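# In Praise of the Table That Isn't Finished

I grew up in a house where the table was cleared before anyone was allowed to be comfortable. You carried your plate to the sink, you came back for the glasses, somebody ran a cloth over the top, and then – and only then – could a conversation begin. I loved that house, and I have spent a good part of my adult life slowly giving up its rule.

What I'd like to argue for is the table in the middle. I mean the table that has a bit of lunch on it and a bit of whatever comes after lunch, where the colander has come over from the sink because someone was rinsing fruit and wanted to talk while they did it. We treat that table as a failure, or at best as a stage to be hurried through, and I think we lose something by hurrying.

## The tidy people have a point

Let me be fair to them, partly because I married into a family of them. A clear surface is a kindness to whoever comes next. When my wife and I rented a place on Kimen Street, our kitchen table was 55 inches long and did duty as a desk, a sewing bench and the only spot to roll out dough, and if I left the breakfast things out until noon I was stealing from somebody. I did it anyway, many times, and I was told about it, and I deserved to be told.

So I am not defending the sticky ring or the cup that has been there since last week. Old mess is just old mess. What I am fond of is fresh mess, the kind with a person still attached to it, and I think a sensible household can tell the two apart without a chart on the refrigerator.

## What a spread-out table does

My mother-in-law, who could clear a dinner for six before the coffee had cooled, used to say that food left out was food wasted. In my experience it goes the other way. Fruit put away in the bottom drawer of our refrigerator might as well have been mailed to another country. Fruit left out on the table gets eaten by people walking past, a slice at a time, while they look for their keys.

Children know this very well. Put a meal in front of a child in the proper order, and you will have a negotiation on your hands. Leave a few things lying around within reach and go off to fold some towels, and you'll come back to peels. I won't pretend it is a balanced diet (I once watched a small relative of mine work her way through half a bunch of grapes and a spoonful of mustard), but it is eating, and it is cheerful, and there was no bargaining in it.

There is also the matter of the ketchup. In a properly run dining room the bottle stays in the kitchen and the sauce arrives in a little dish, and I have been to the sort of lunch, at the old Drudullow Hotel, where asking for the bottle caused a pause. At home I want it standing up where I can see it, on a plate if a plate happens to be handy, next to the oranges and the bananas, which have no use for it and don't seem to mind. A colander off to one side completes the thing for me. It takes up room and it's in the way of your elbow, and I would miss it if it went.

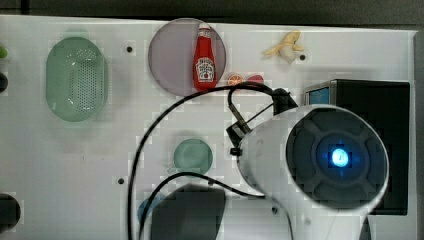
## A small proposal

Give it an hour. When the meal is over, or nearly over, leave the table as it stands and sit back down. Put away anything that spoils, of course, and cover the butter if you have a cat. Then peel something. Peel it slowly and badly, and put it down half eaten if the talk gets good.

We have done this on and off since we moved out to Mahrous, and the clearing up takes exactly as long as it ever did. The plates are a little harder to rinse, I'll grant, and now and then a banana goes brown before anyone gets back to it. I can live with that. My wife still reaches for the cloth at the forty-minute mark, and we have agreed that she may hold it as long as she doesn't use it.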